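Drurnville Visitor Access Forum
Minutes of the meeting held by video call, Dec 29, 2020

Print this page
E-mail this page

Present: members for the town, the harbour, the Undik quarter and the traders; officers for highways, licensing and visitor services; a representative of Tromance, operator of the cliff lift. Two residents of Undik attended for items 3 and 4.

Apologies were received from the member for the outlying villages and from the bus company.

1. Minutes of the last meeting

The minutes were agreed with one change. Under item 6, "upper landing" should read "lower landing". The chair will sign the corrected copy when the office reopens.

2. Matters arising

The broken handrail at the foot of Siriwan Stairs has been replaced. The fingerpost at the harbour still points the wrong way for the museum. Highways has the job on its list but could not give a date. The harbour member asked for it to be done before the season starts and this was noted.

The toilets behind the lift station will stay shut until the frost is over. Tromance asked who pays for the water while they are shut. Visitor services will check the lease.

3. Undik Steps: numbers and safety

The licensing officer presented the report sent out with the agenda. The highest count on the steps in a single day last year was 1,130 people, nearly all of them between mid-afternoon and dusk, when visitors come to photograph the painted house fronts. The steps are a public right of way and the only route on foot to the houses on the upper terrace.

The council received 73 complaints about the steps over the year. Most were to do with blocked doorways, people sitting on private walls, and noise after dark. A smaller number came from visitors who had slipped on the worn treads near the middle landing.

One of the residents said that people living on the terrace now do their shopping in the morning to avoid the crowd. She said deliveries had been turned back more than once and that an ambulance crew had been held up at the bottom in the summer. The licensing officer had no record of the ambulance call but will ask the health service for one.

The traders' member said the cafes on the steps depend on these visitors and had already had a very poor year. He would not support closing the steps at any hour. He asked the forum to look first at where the tables are put.

Highways said the middle landing measures less than the width required once tables are out. The treads there need relaying whatever is decided about visitors. The work would mean shutting one side at a time.

There was a long discussion about a one-way system, up by the steps and down by Siriwan Stairs. The town member thought it would work on busy days. The harbour member said Siriwan Stairs are too steep for many people and come out on the road beside the fish dock, where lorries turn. Highways agreed that a crossing would be needed there first. It was pointed out that a one-way rule could not be applied to residents.

Agreed:
(a) Highways to bring a costed plan for the middle landing to the next meeting.
(b) Licensing to write to all cafes reminding them of the limits of their pavement licences.
(c) The one-way proposal to be held over until there is a price for the crossing at the fish dock.
(d) No closure of the steps to be considered before the landing has been repaired.

The traders' member asked for it to be recorded that he supported (a), (c) and (d) but wanted (b) left until the cafes are trading again. The vote on (b) was taken separately and carried.

4. Pavement licences

There are 26 pavement licences in force in the Undik quarter. All run out in April. The licensing officer proposed to renew them for a single year on the present terms, with a new condition that tables and chairs are taken in by the closing time shown on the licence. At present some are stacked outside overnight.

A member asked whether the fee could be waived in view of the months of closure. Officers said this was for the full council. The forum agreed to recommend a waiver.

The second resident asked for the stretch outside the old bakery to be kept clear of tables altogether, as there is a step down to two front doors. Licensing will visit and measure it.

5. Cliff lift

Tromance reported that the lift is closed for its winter overhaul. The haulage cable has been inspected and the report is awaited. The upper car needs a new door seal. The firm hopes to reopen for the spring holiday if restrictions allow, with fewer passengers in each car.

The firm would like to run later on summer evenings. Members were not against this but wanted to hear from the houses next to the upper station. Tromance will deliver a letter to them and report the replies.

The harbour member raised the queue for the lower station, which in a normal summer runs across the cycle path. Tromance offered to move its ticket window to the seaward side. Highways had no objection provided the bench there is moved too. Visitor services to find out whose bench it is.

6. Signs and leaflets

The town map leaflet still describes Undik Steps as "quiet at any time of day". It was agreed that this should come out at the next printing. Remaining copies will be used up at the harbour kiosk.

Signs asking visitors to keep doorways clear were put up in five places during the summer. Two have gone missing. Members felt the wording was too long. A shorter version in larger type will be tried.

The town member suggested naming other viewpoints on the map to spread visitors out, such as the chapel green and the end of the breakwater. The harbour member did not want the breakwater included, as there is no rail on the outer side. The chapel green was agreed, subject to asking the chapel.

7. Coach parking

Coaches have been setting down on the bend below the Undik turning. Highways will look at extending the no-stopping line as far as the garage entrance. There was support for using the upper car park as a set-down point, though the height bar would have to be removed. Put on the agenda for the next meeting.

8. Any other business

The lamp at the top of Siriwan Stairs is out again. Highways to report it.

The harbour member asked that papers be sent out a full week before each meeting. Agreed.

9. Next meeting

By video call. The date will be set once the council calendar has been confirmed. Items for the agenda should be sent to the clerk in writing.

The meeting closed at 4.40 pm.

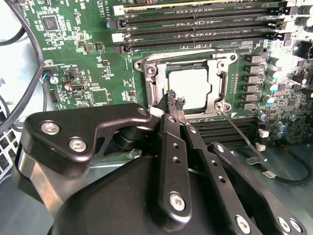
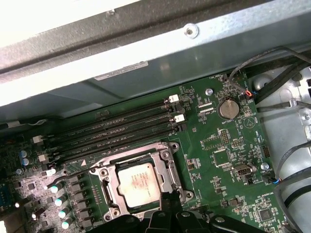 Motherboard and memory slots, two views.

Related items
Undik Steps: report on visitor numbers
Pavement licences: how to renew
Cliff lift winter closure
Siriwan Stairs handrail replaced
Visitor Access Forum: earlier minutes
Coach parking in Drurnville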